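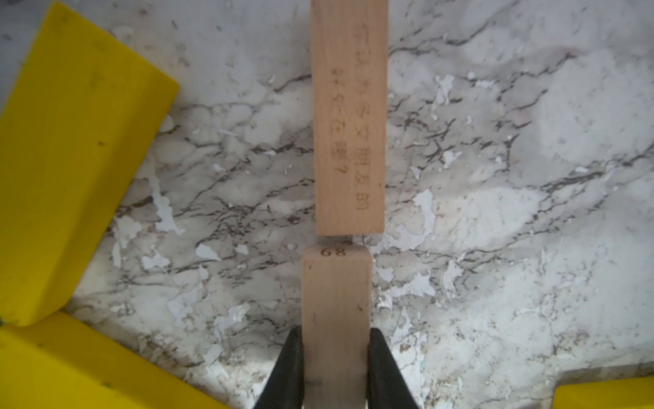 June 16, 2023

Nendeck releases results of bench-tidying trials

Nendeck today published results from 700 trials of two-arm robots on tabletop chores: sorting blocks, returning parts to position and clearing debris from a hard surface. The arms finished 613 trials without operator help.
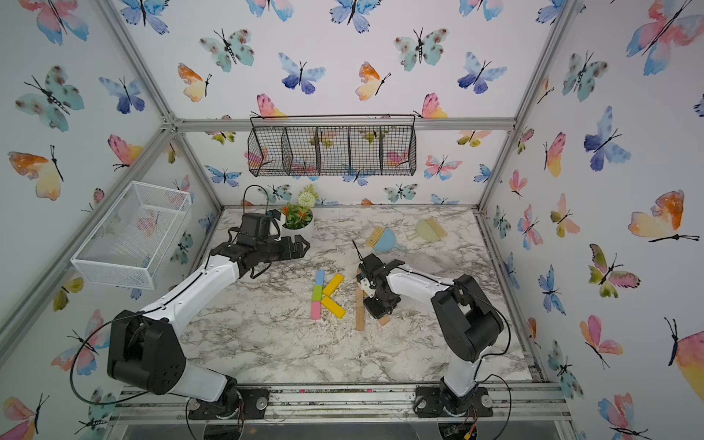 Block handling accounted for most of the completed runs. Sweeping was the weakest category. Fine shavings remain difficult to detect on a veined surface, and median time per clearing task was 18 minutes.

"A labourer with a brush is still faster," said program lead Naa Nartey. "We would not put this on a shop floor unsupervised." 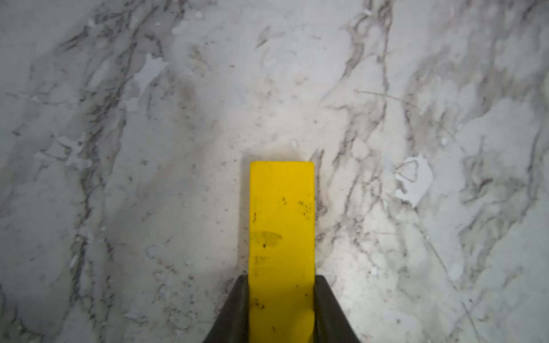
Wrist-camera and fixed-camera data were logged for each trial. Further trials, with revised grip force limits, begin in October at the Brernudby site.

Media contact: Guido Rinaldi, Nendeck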